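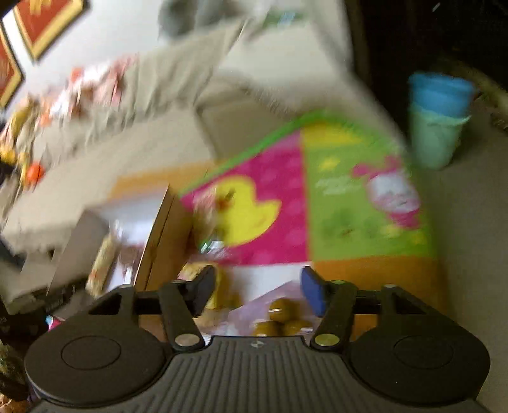 Studierendenprojekt Remura geht in die zweite Phase

Das Studierendenprojekt Remura am Institut für Automatisierungstechnik der Hochschule Drulstead hat im November seine zweite Arbeitsphase aufgenommen. Sechs Studierende der Studiengänge Mechatronik und Angewandte Informatik befassen sich darin mit der Frage, wie ein Roboterarm das Einräumen und Sortieren von Haushaltsgegenständen aus vorgeführten Bewegungen erlernen kann. Die fachliche Leitung liegt bei Jhosep Grajales, wissenschaftlicher Mitarbeiter am Institut. Für die studentische Projektkoordination ist Octavio Huamán zuständig, der im fünften Semester Mechatronik studiert.

In der ersten Phase hatte die Gruppe ausschließlich im Labor gearbeitet, mit einheitlichen Kunststoffquadern auf einer grauen Tischplatte. Die dort gewonnenen Aufnahmen ließen sich gut auswerten, auf Wohnumgebungen jedoch nur eingeschränkt übertragen. Im laufenden Semester finden die Vorführungen deshalb in möblierten Wohnräumen statt. Gearbeitet wird mit handgeführten Greifern, deren zwei Finger einander gegenüberstehen und deren Kamera den Bereich vor den Fingerspitzen erfasst. Zum Material gehören verpackte Kleinteile, offene Kartons und eine bunt bedruckte Spielmatte, auf der unter anderem eine große gelbe Ente zu sehen ist.

Besondere Aufmerksamkeit gilt durchsichtigen und glänzenden Verpackungen. Helle Reflexe auf der Folie erschweren die Bestimmung der Objektkanten, und ein gemusterter Untergrund verstärkt diesen Effekt. "Auf der grauen Tischplatte hatten wir gute Ergebnisse und wenig gelernt", erklärt Grajales. "Die Gruppe hat sich selbst für die schwierigeren Untergründe entschieden. Das war aus fachlicher Sicht die richtige Wahl, auch wenn die Auswertung nun deutlich mehr Zeit beansprucht."

Das Projekt ist als Wahlpflichtmodul mit 6 Leistungspunkten anerkannt. Es umfasst 60 Stunden angeleitete Arbeit, hinzu kommen eigenständige Aufnahme- und Auswertungszeiten. Jede Zweiergruppe legt bis zum Ende der Vorlesungszeit 50 vollständige Vorführungen vor. Als vollständig gilt eine Vorführung, wenn der Gegenstand aufgenommen, bewegt und an der vorgesehenen Stelle abgelegt wurde und die Aufzeichnung keine Unterbrechung aufweist. Fehlgriffe werden gesondert abgelegt und nicht gelöscht; sie fließen in eine eigene Auswertung ein, die Huamán gemeinsam mit einer Kommilitonin aus der Informatik verantwortet.

Nach Angaben der Gruppe lag die größte Schwierigkeit der ersten Wochen in der Handführung. Wer den Greifer zu rasch an einen Gegenstand heranführt, erhält unscharfe Bilder, die für das spätere Training nur bedingt geeignet sind. Die Studierenden haben sich daher auf ein gemeinsames Vorgehen verständigt: kurzes Innehalten vor dem Zugriff, gleichmäßiges Schließen der Finger, Anheben ohne Drehung. Ein Merkblatt dazu liegt im Projektraum aus und wird fortlaufend ergänzt. "Man gewöhnt sich Bewegungen an, die man mit der eigenen Hand nie machen würde", so Huamán. "Bei flachen Päckchen auf weichem Untergrund üben wir noch."

Die Fingerauflagen der Greifer stammen aus der Lehrwerkstatt der Hochschule. Erprobt werden derzeit verschiedene Oberflächen und Härtegrade - ein Vergleich, der zunächst nicht vorgesehen war und auf eine Anregung aus der Zwischenbesprechung zurückgeht. Die Ergebnisse sollen in eine Bachelorarbeit einfließen, deren Thema bereits angemeldet ist.

Sachmittel erhält das Projekt von der Firma Zellico, die Verbrauchsmaterial und einen Auswertungsrechner zur Verfügung gestellt hat. Eine inhaltliche Einflussnahme auf Lehrveranstaltung oder Bewertung ist damit nicht verbunden. Die Aufnahmen verbleiben an der Hochschule. Vor jeder Sitzung in einem Wohnraum holen die Studierenden das schriftliche Einverständnis der Bewohnerinnen und Bewohner ein; Aufnahmen, auf denen Personen erkennbar sind, werden vor der Weiterverarbeitung aussortiert.

Zum Semesterende stellt die Gruppe ihre Arbeit im Benavides-Saal vor. Geplant sind ein Kurzvortrag von 20 Minuten sowie eine praktische Station, an der Gäste den handgeführten Greifer selbst erproben können. Der stationäre Roboterarm wird im Anschluss eine Auswahl der erlernten Abläufe zeigen. Beginn ist um 16 Uhr, der Eintritt ist frei. Schulklassen werden um Anmeldung über das Institutssekretariat gebeten.

Für das kommende Semester sind noch Plätze im Wahlpflichtmodul verfügbar. Vorausgesetzt werden die bestandene Prüfung in Regelungstechnik I oder vergleichbare Kenntnisse in der Bildverarbeitung. Bewerbungen mit einem kurzen Motivationsschreiben nimmt Jhosep Grajales bis zum Ende der Vorlesungszeit entgegen. Studierende anderer Fakultäten können auf Antrag zugelassen werden - über die Anrechnung entscheidet in diesem Fall der jeweilige Prüfungsausschuss.

Diese Website verwendet Cookies. Technisch notwendige Cookies sind für den Betrieb der Seite erforderlich, Statistik-Cookies werden nur mit Ihrer Einwilligung gesetzt. Ihre Auswahl können Sie jederzeit in den Datenschutzeinstellungen ändern.
Alle akzeptieren
Nur notwendige Cookies
Einstellungen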